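Finish for a light wood table top that gets used all day?
Woodwork & Finishing > Finishes

saltbox_9
2019-11-02
Ok so need to pick a finish this week and going in circles. Work table, light wood, pale almost cream color and I want it to STAY that color. Last one I did with oil poly in August and its already the color of a manila envelope. Hated it. Sanded half of it back and gave up.

Choices so far:
hardwax oil (Bellamy, the clear one)
water based poly (Tolport, satin)
just paste wax and call it a day

Table gets leaned on, coffee, tape, kids homework. Not a showpiece. But I look at it every day.

plankton_dave
Water poly. Done. Next question

mrs_grit
Not so fast. Water poly looks like plastic wrap on pale wood unless you get the coats really thin. Hardwax oil every time for me. Scratch it, rub a little more in, gone. Try that with poly.

plankton_dave
I have tried that with poly. Scuff, wipe on another coat, an hour of work. People act like it's cast iron

mrs_grit
And you get a ring around every spot you fix. Seen it a hundred times

plankton_dave
You get a ring if you spot fix. So don't spot fix. Do the whole top edge to edge

kneeboard
Whats the wood? Makes a difference. Maple and birch go yellow under oil, ash not so bad imo. Also solid or veneer? If its veneer be careful sanding, went right through on a shelf once with 120 and there is no fixing that.

saltbox_9
Birch I think? Came from the Onetti closeout, no label. Solid, I can see end grain on the underside where they cut it.

Already own both cans btw, thats the dumb part. Bought the Tolport first then read a bunch of threads here and bought the Bellamy. So not a money question anymore

kneeboard
Then make test boards. Cut the offcut in half, one each, put them in a sunny window a month

saltbox_9
A month lol. I have till my sister visits

old_tack_cloth
Been doing table tops for a long time, here's my two cents. Its not the product, its the prep. Sand to 180, wipe with a damp rag, let it dry overnight, knock the fuzz down with 220 by hand. People skip the damp rag and then blame the can when it comes up rough. Don't go past 220 under hardwax oil, it has nothing to bite on. I've seen folks go to 400 cause it feels nice, then wonder why coffee walks right in.

400 is for between coats of poly. Light hand, just the dust nibs.

mrs_grit
Agree on all that except overnight. Couple hours is plenty if the house is warm

old_tack_cloth
Depends on the house. Mine is a barn

lowtide_joinery
Can put in a word for pale tops that get worked on. The thing I look for is glare more than color. Satin sounds dull on the can but on light wood by a window it still throws light back at you. If I did mine over Id go matte. Couple of pics, second one shows more of the table

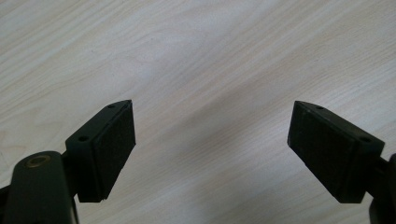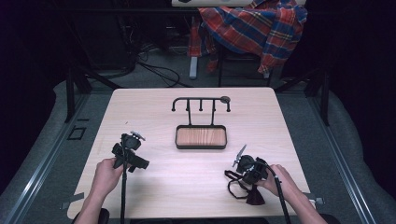 both light wood grain, pale like OP wants

bosau_bench
Going to disagree on matte. Matte shows every greasy handprint, worst thing I ever put on a desk. Wiped it down twice a day and it still looked like a bus window. Satin hides more. If glare bugs you move the lamp.

lowtide_joinery
Thats fair about handprints. Depends what you eat at it I guess

plankton_dave
Matte also burnishes. Where your forearms rest it goes shiny after a year and then you have two shiny patches and a dull table. Ask me how I know

mrs_grit
which you could fix in ten minutes if it was hardwax oil

plankton_dave
here we go

kneeboard
Nobody has said a thing about paste wax so I will. Don't. Not alone. One hot mug and you have a white ring. Fine over something else, useless by itself. And once wax is in there nothing sticks on top later so you're stuck with it

old_tack_cloth
+1. Wax is for the saw table and drawer runners

saltbox_9
Ok wax is out. So its thin coats of satin water poly vs hardwax oil. Does the clear hardwax darken it at all? The can says natural look which means nothing

mrs_grit
Little bit. Looks the way the wood looks when you wipe it with a wet rag. There are versions with a touch of white pigment to cancel that out. If cream is what you're after get the white one, not the clear. You will thank me

bosau_bench
White one goes blotchy if you leave it sitting in the pores. Buff it off right away, small sections, don't do the whole top at once. And PLEASE lay the rags flat outside to dry or put them in water. Oily rags balled up in a bucket can catch fire on their own. Not kidding

saltbox_9
Good call on the rags, had no idea. Was going to toss them in the kitchen trash

Gonna do a strip of each on the underside tonight and look at it in the morning. If the poly looks like plastic I go hardwax

plankton_dave
It wont

mrs_grit
It will. Post it either way

kneeboard
do the underside too when you do the real thing. same number of coats. top only and it can cup on you, esp. solid

saltbox_9
ugh. ok. flipping it over then, need to find someone to grab the other end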